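Category: Course Materials > Robot Learning > Week 5 handouts
Print this page | E-mail this page

Notes for Session 5: Where the examples come from

Instructor: Mei-kuen Siu
Lab section: Zeyu Shi
Revised 2022-08-08

Last session we took for granted that a pile of demonstrations existed and asked what a policy could learn from it. Today we back up a step. Most of the trouble people blame on the network was already in the pile before training began, and most papers give the pile one paragraph.

1. What a demonstration records

A person drives the arms through a task and we save joint positions, gripper commands and camera images. We then call this "expert data." I'd like you to be careful with that word. The operator is an expert at setting a table at home with two hands. Through a pair of two-finger grippers the same operator is a beginner, and stays one for longer than anybody budgets for. In our Trollmont set, the first 40 episodes are full of hesitations, regrasps and one arm parked in midair while the person thinks about the other. All of that was saved, and a policy trained by plain imitation has no way of knowing which pauses were part of the job.

You can trim pauses afterward. Before you do, ask who decides what counts as a pause. A stop before contact may be the operator checking alignment. Cut it and you have taught the arm to rush in.

2. The tableware task

We use tableware in the lab section because the objects are cheap and the failures are easy to see. A spoon is a good test item. It is thin and shiny, and it can turn in the fingers after it has been picked up. Plates and bowls have rims, and a rim is forgiving if you come at it one way and hopeless if you come at it another.

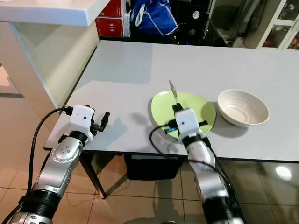 Decide before you record what ends an episode. "Spoon on plate" sounds clear until two people label the same batch. Does it count if the handle hangs over the rim? If the plate slid? If the spoon was dropped from a height and happened to land well? Zeyu and I labeled one batch separately and disagreed on 39 of 108 episodes. We had both written the instructions. I have yet to see a published success rate that comes with this kind of disagreement reported next to it, and I read such rates accordingly.

3. Variety, and the claim of variety

"Object positions were randomized" usually means a person moved things by hand between takes. People are bad at this. They avoid the table edge, they keep objects within easy reach of the arms, and after an hour they put everything back where it was two takes ago. Plot the starting positions. If the plot is a blob in the middle, your data covers a blob in the middle, whatever the methods section says.

The same goes for backgrounds. A camera mounted above the arms sees a good deal more than the tabletop, and whatever is stored behind the table goes into every episode of the day. A policy may use it as a landmark. The cheap check is to move the clutter and run again. The Bralorance report, which is on your reading list, skips this check and then claims the policy "attends to the task." Maybe it does. The evidence given can't tell us.

4. More data

The standard answer to all of the above is to collect more. Sometimes that helps. It does little if the extra hours come from the same operator, table and habits. Chuang (reading 2) is the best case for scale that I know of, and even there the gain shrinks a lot once you drop the test setups that look like the training ones. Read the appendix before the abstract.

5. For the lab section

Work in pairs. One drives, one writes the log, then swap. Keep failed episodes and mark them as failed. Don't delete them. Use the Radari logging template, but add a free-text field, since the drop-down menu has no entry for "I don't know what happened."

Hand in:
- your written rule for when an episode ends, dated before your first recording
- a plot of starting positions for every object
- both partners' labels, made separately, with the disagreements left in
- one paragraph on what your data can't show

Anyone who reports full agreement will be asked to label again in October.

Questions about grading go to Zeyu Shi, and arguments about section 4 to me.

Print this page | E-mail this page
Contact the course office | Copyright and terms of use | Back to top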